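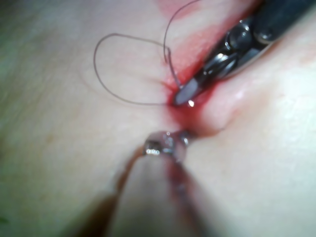

Photo: Roxana Castaño

Filed under: Workbench > Needle and Thread

Stitching a Split Shut: Tips From the Kitchen Table

My mum taught me to sew with a straight needle and a grim expression. It was years before I did a short suturing course (I was going to be a vet nurse, and then I met the timetable) and found out that the medical crowd had been holding out on the rest of us. Curved needle, a proper tool to hold it, small bites, decent knots. I never stitched a single labrador, but the Voletti couch in our lounge room has had more follow-up care than I have.

What follows is for chair arms, doonas, dog beds, tent bags and, if you're learning the real thing, practice pads. If the split is in a person, put the kettle down and go to a doctor.

Get a needle holder

Fingers are fine for straight needles. For a curved one they're hopeless, as the thing rolls over the moment it meets resistance and points at your thumb. A needle holder looks like pliers that went to private school. Mine is a Gellis with a ratchet, bought secondhand, and the ratchet is the bit worth paying for. Use it for needles only. I lent mine out once to pull a picture hook and the jaws have sulked ever since.

Grip it in the right spot

Clamp the needle across its body, a bit more than halfway back from the point. Too near the tip and you run out of needle before you reach daylight on the other side. Right at the thread end it's weak, and it'll bend or snap with a little ping you will hear again at three in the morning when you're wondering where the other half went.

Roll, don't shove

Go in with the point square to the surface, then turn your wrist and let the curve do the travelling. Pushing a curved needle in a straight line just makes a big hole with a stitch in it.

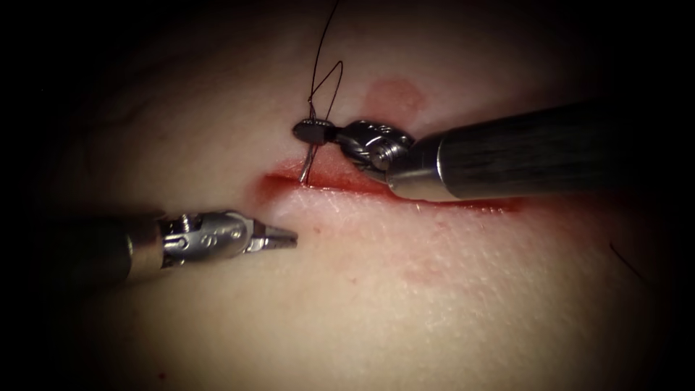 If it won't go through on a roll, back it out the way it came and start again with a smaller bite. Take the same depth on both sides. When one lip of a split sits higher than the other, it's nearly always because one bite was deep and the other was lazy, and pulling the thread tighter won't fix it. I have tested this extensively on the couch.

Hold the edge, gently

Your other hand wants tweezers or forceps. Lift the edge just enough to see where the point's going. Crush it and you'll fray fabric, bruise foam, and in the practice-pad world get a look from the tutor.

Start in the middle

On a long split, put the first stitch halfway along, then halve each of the gaps that leaves. Begin at one end and march along and you'll arrive at the other end with a pucker the size of a dinner roll. Stop when the edges touch. They only need to meet – they don't need to be welded.

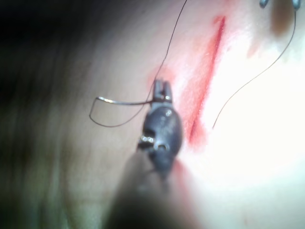 Thread is where most people come unstuck, and I include the people who buy it on 1,570 metre cones (the Apaza polyester, grey, on special, no regrets). Cut yourself a forearm's length and no more. Anything longer will find the cutlery drawer handle. Before you pull a stitch through, look at what the slack is up to: see the loose loop swinging out to the left of the jaws there, dropping below the needle and curling back up to it? Know where yours is lying and draw it through slowly. Yank it and a loop like that can snag on the tool or on itself, and then you get to spend the evening with a pin and a torch.

Knots that stay put

Wrap twice for the first throw, lay it flat, then once the other way, then once back again. The double wrap holds while you faff about with the second throw. Slippery thread wants an extra one on top. Leave tails you can find with scissors.

Put the needle away

Into a lidded tin, every time, before you answer the phone. Especially if you share a carpet with anyone who goes barefoot.

Comments (3)

Tansy_in_Ballarat: The start-in-the-middle business just saved an ottoman. I'd been blaming the ottoman.

ghostgumgarage: Beeswax on the thread helps with the tangles too. Run it over the block a couple of times, then through a bit of paper towel.

M. Pruitt: Can I use long-nose pliers from the shed? Asking after having already done it.

Skemier Home & Bench | Contact us | Pinch a tip, leave a tip | © Skemier | Back to top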